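Vitdale Craft Room: Monthly Walk-Round
Checked by: Aisyah Khoo
Month: March

Table and cloth. OK. The red felt is holding up beautifully, and I do love how small things show up on it. Please smooth it down before you start, and keep the corners from hanging where a knee could catch them.

Cables and power strips. Needs attention. I know I go on about this one every month, but a strip on the floor close to a table leg is exactly where feet end up. Push it back toward the wall, bring the cables with it, and have a look for nicks while you're down there.

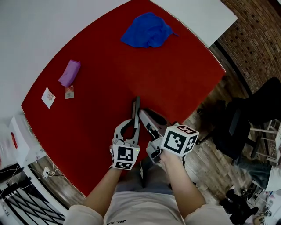

Chairs and stools. OK, with a small comment. Wheeled chairs do like to wander on the plank floor, so tuck them in when you get up, and stools too, please. Gearóid tightened the legs on 2 of the stools and they feel much steadier now (thank you, Gearóid!).

Floor and walkways. Needs attention. Bags, coats and odds and ends belong on the hooks by the door. I'd like a clear path all the way round the table, wide enough for somebody carrying a box.

Fire extinguisher. OK. Tag in date, pin in place.

First aid box. Partly OK. 14 plasters left, no small scissors. Uwe is picking up a new pair.

Follow-up: cables and walkways to be looked at again within 14 days. Bastian has the list.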